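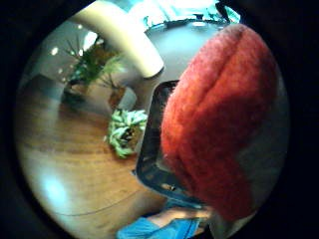

Arranco con percepción, no con control. El control ya lo contó el equipo de Ultetti por la mañana y no lo repito. Idea única de esta primera parte: el estimador de pose se pierde cuando algo grande y sin textura se come media vista. Rojo, peludo, pegado al lente, bordes algo borrosos: el detector de esquinas no saca nada útil de ahí. Lo que queda para anclarse está a la izquierda, la planta de hojas largas contra la pared gris, la maceta, la veta del piso. Y los puntitos blancos de la pared, ojo, que pueden ser reflejos y se mueven con uno. Dejar unos segundos para que miren. Preguntar a la sala dónde pondrían ellos los puntos de seguimiento.

Siguiente: modelo de lente. Decir rápido, mitad de la sala ya lo sabe. Las tablas del piso se curvan, o sea, nada de rectificar a pinhole y perder los bordes. Trabajamos directo sobre la imagen circular, con máscara para el negro de alrededor. La primera versión de Stotetti no llevaba máscara y sacaba puntos en el borde del círculo. Puntos preciosos, estables, quietos siempre. El filtro los adoraba. Nos costó una semana verlo (pausa, suele haber risa).

Números, sin leer la diapositiva entera:
- 700 secuencias en el conjunto de Holloway
- 530 con trayectoria buena a la primera
- el resto a revisión, casi todo por oclusión cercana o contraluz de ventana
- umbral: si quedan menos de 80 puntos repartidos, no se confía en la visión y manda la IMU

Explicar "repartidos". No sirve tenerlos todos en una planta. Rejilla sobre el círculo, tope de puntos por celda. Con las hojas pasa mucho, el detector se enamora de las hojas, y si entra aire se mueven y arrastran la pose. Lo de las celdas lo arregla bastante. No del todo, decirlo claro, que luego en preguntas sale.

Segmentar el objeto agarrado o a punto de agarrarse. Aquí ir despacio. El objeto en primer plano no es mundo, es carga. Si entra en la estimación como fondo, la cámara "se queda quieta" mientras la mano avanza. También hay que sacar el antebrazo y la manga del operador, mismo problema, se mueven por su cuenta. Usamos una red pequeña, corre en el portátil, máscara cada 5 cuadros y en medio propagamos con flujo. Alguien va a preguntar por qué no en todos. Respuesta: latencia, y porque la máscara temblaba más que ahora.

Superficies oscuras con reflejo: bandejas, pantallas, lo que sean. Dan puntos falsos que obedecen a la luz y no a la geometría. Prueba de consistencia entre vistas y fuera. Si voy mal de tiempo saltarme esto, está en el anexo.

Paso a planificación. Enlace: todo lo anterior importa porque el planificador de Sonasstead consume la trayectoria tal cual. Si la pose salta dos centímetros, la demostración enseña un salto de dos centímetros y la política lo aprende con muchísimo entusiasmo. Mostrar la curva con salto y la curva limpia. No mostrar el vídeo, la última vez no cargó.

Detalle del suavizado: NO suavizar antes de marcar la oclusión. Lo hicimos al revés hasta noviembre. El filtro repartía el error en los cuadros vecinos y ya no había forma de encontrarlo. Ahora: marcar, cortar, interpolar solo si el hueco es corto, y si no se tira el tramo. Se pierde dato, sí. Duele menos que entrenar con basura.

Herramientas. El visor: barra de tiempo abajo, color por confianza, tecla para saltar al siguiente tramo dudoso. Parece poca cosa y es lo que mas usa la gente. Antes se revisaba abriendo carpetas a mano. Comentar que el formato de salida es el mismo que lee Stotetti, no hay que convertir nada. El script de calibración todavía es feo, pide la ruta dos veces, lo arreglo el miércoles si me dejan.

Lo que no funciona: contraluz fuerte. Si la ventana quema media parte de arriba, bajar exposición mata el suelo y entonces nos quedamos sin suelo. Probamos exposición por zonas, resultado regular. Si alguien tiene algo mejor que me busque en el café, en serio.

Preguntas que caen seguro: profundidad (no usamos, pesa), marcadores en la mesa (sólo para calibrar), licensia del código (pendiente, no prometer fecha).

Agua. Pasar micro. Dejar puesta la diapositiva del repositorio mientras preguntan.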